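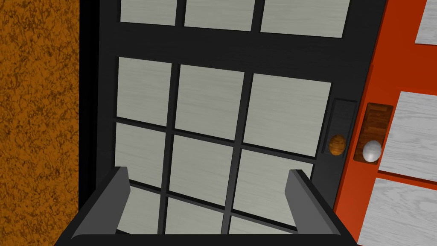 Robot Learning from Simulation
Notes for Unit 5: Door opening, randomized appearance, and what a wrist camera can and can't tell you
Annapurna Bhat, with additions by Naa Akpalu
Revised 13/01/2024

Welcome back, everyone. These notes go with the door-opening unit and they run a bit longer than the last set, partly because Naa has added a section on evaluation that I think you will be glad of when you get to the homework. Please read at least the first three sections before you start the lab. You don't need to have finished the Unit 4 reading, though it will help with the part on action spaces.

1. Why doors

Doors have been a favorite test in manipulation research for a long time, and I have a real fondness for them. A door has one hinge and therefore one degree of freedom, so on paper it is about as simple as a moving thing can be. If you know where the hinge is, you know the path of the handle exactly: it travels along an arc of a circle, and the gripper has to travel along it too. Get the radius wrong by a little and the gripper starts to fight the hinge. The forces climb quickly, the fingers slip, and you end up with a robot that pulls with great confidence on thin air.

What makes the problem hard is that we don't tell the policy where the hinge is. We don't tell it which way the door swings, or whether the handle is a knob, a lever or a bar. It has to work those things out from the camera and from what it feels when it starts to pull. People do this so easily that we only notice it when we push on a door marked "pull" (I do this at the Eltdale building every single week, so I have a good deal of sympathy for our policies).

2. The setup we use

The lab runs in Dovent, our door simulator. Each episode begins with a door assembly drawn at random and a gripper placed somewhere in front of it. The observation is a single color image from a camera carried with the gripper, plus the finger opening and the pose of the hand. The action is a small change in hand pose and a command to open or close the fingers, sent 5 times a second. That is slow compared with a real controller, and there is a lower-level loop underneath that smooths things out. You will not need to touch it.

Three groups of things are randomized at the start of an episode:

Shape. The door may be a plain slab, a frame with panes, or a paneled door. Its size varies, and so do the handle's type, height and distance from the edge.

Appearance. Walls, doors, panes and handles each get a texture and a color, drawn separately. The result can be a black door in a speckled orange wall, or a knob that looks like wood beside one that is smooth and white. Don't be put off by combinations that no decorator would choose.

Dynamics. Hinge friction, closing torque and the mass of the door all vary. These can't be seen in any image, and that will matter in section 4.

The training set for the homework has 1,000 episodes, generated by a scripted expert that is allowed to read the hinge position directly from the simulator. The held-out set has 131 door assemblies, none of which share a shape with the training set.

3. Which handle belongs to which door

Students usually expect the pulling to be the hard part, and they are a little surprised that many failures come before the gripper has touched anything. Look back at the render that opens these notes. Two knobs sit side by side across a narrow gap, at about the same height, one brown and one white. The brown one belongs to the black door with the panes, and the white one is mounted on the orange-red door next to it. A policy that has learned nothing more than "go to the nearest round thing" has a fair chance of choosing the wrong one, and it will then do everything else correctly on the wrong door.

The cue you want the policy to use is attachment. A handle belongs to the surface it is fixed to, and the seam between two surfaces tells you where one door stops and the next one starts. Color can help, but because we draw colors separately it is not a reliable guide across the whole training set, and a policy that leans on it will do poorly on the held-out doors. In our own runs the baseline (we call it Eide, and the code is in your lab folder) improved a good deal once we gave it a small extra task during training: for a marked point on the handle, predict which pixels will move when the door does. It never has to use that prediction at test time. Simply having to make it seems to push the image encoder toward parts and edges.

There is a second lesson in the same picture. The fingers are spread wide and take up a large share of the view, and the base of the gripper hides part of the lowest row of panes. A wrist camera sees the target beautifully until the hand gets close, and then the hand starts to cover it. Two common remedies are to keep a short history of past images, or to add a fixed camera off to one side. For the homework you may only use the first.

4. What the image leaves out

Suppose the policy has chosen the right knob and closed the fingers around it. It still does not know how stiff the hinge is, and one image will never say. The sensible thing is to pull gently, see how the hand moved, and adjust – much as you would with an unfamiliar door yourself. In the notes for Unit 3 we called this an information-gathering action. You don't have to program it separately. If the policy gets a history of hand poses as input and the training episodes include stiff and loose hinges, it tends to pick up the habit.

A question that came up last June was whether we should give the policy a force sensor. You certainly can, and at Trerkdale the hardware arm has one. We leave it out here so that you can see how far pose history will take you.

5. Evaluation (Naa)

Please report more than one success number. I ask for these separately:

Correct handle contacted.
Grasp held for the first part of the pull.
Door opened past the target angle within 300 steps.

Each is counted over all held-out assemblies, including those where an earlier stage failed, so the numbers can only go down as you read along the list. Where they drop tells you what to work on next. A policy that loses most of its episodes at the first stage won't be rescued by a better controller, and I have watched good people spend roughly a month finding that out.

Use the same starting poses for every method you compare. The file of poses is supplied, so please don't draw your own. And look at your failures! Save the image from the step just before first contact for each failed episode and go through them by hand. It is dull for the first few minutes and then gets quite interesting.

6. Homework

a. Train the baseline as supplied and report the three stage numbers.
b. Turn off appearance randomization, train again, and report the same numbers on the same held-out doors. Write a paragraph on where the difference shows up.
c. Add a history of images and hand poses. You choose the length, but tell us how you chose it.
d. Pick two failed episodes from part (c), one from the first stage and one from a later stage, and explain what you think happened in each.

Plots should have labeled axes, and code goes in the usual folder. If your training run is still going when the homework is due, hand in what you have with a note and we will sort it out between us. Questions about the simulator should go to Naa, and questions about anything else can come to me.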